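Cluvmont hand demos, bagging and sorting set - README

Last touched September 2020, Gerd Kettler. Read this before you pull anything, it's short. 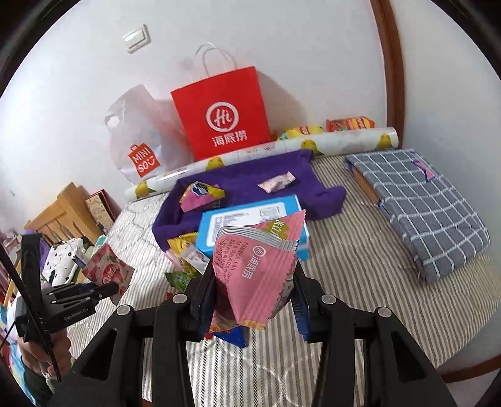
Two-handed demos, small packaged stuff on soft surfaces. Operator holds one gripper per hand and does the job the way they'd do it anyway, no robot in the room. Beds, sofas, a few tables. Soft surfaces are most of it on purpose, the older Drorkano set was all hard tabletop and policies trained on it stabbed the mattress.

What's in it

636 episodes. 8 homes, 5 operators. One episode = one task start to finish, cut at the moment both grippers come up from rest. Failed grasps are left in. Dropped items too, if the operator picked it up again and kept going. If they gave up, the episode is gone.

Tasks: clear a pile, sort by kind, put things in a bag, take things out of a bag, fold or push cloth out of the way. Labels are in tasks.csv, free text, whatever the operator said out loud. Spelling is a mess. Do NOT use it as class labels without cleaning first.

Items

Snack packets, candy, boxes, shopping bags, cloth. Glossy wrappers everywhere. Expect glare and expect the depth guess to go bad on them. We don't ship depth, so that's your problem if you compute it.

Packets crush. Jaw width at contact is not the object width, people keep asking. Use the width 5 samples before the close settles if you need a number, it's closer.

Per episode you get
left and right video, wide lens, not undistorted
left and right gripper pose
left and right jaw width
time stamps, one clock for both hands
task text

Calibration is per device, in calib/. If you swap left and right nothing will crash, it'll just be wrong. Check the sign on the x axis first.

Known problems

Pose jumps when a hand goes deep in a bag. Tracker loses the walls, comes back somewhere else. Flagged as track_lost in the meta file, but the flag misses short ones. Filter on speed also.

Plain walls are bad too. Homes 2 and 7 have the most drift.

The other hand is often in view. Train with it or mask it, we tried both on the Akbulut arms and masking hurt on anything that needed both hands. Didn't test enough to swear to it.

Episodes from March have the old jaw pads. Grip is slippier, operators squeeze harder. Kept seperate in old_pads/.

Replay

Naltier replay script is in tools/. Runs pose through the arm limits and tells you which episodes the arm can't reach. Start there. Max episode length is 2000 steps, anything longer got split, look for the _b suffix. Splits aren't always at a nice spot, sorry.

Faces and mail: blurred or cut. If you find one we missed send the episode id and dont repost it.

License file is in the root. Internal use only until that changes.

TODO
clean the task text
fix the track_lost flag
redo calib for home 4, left hand
second pass on bag episodes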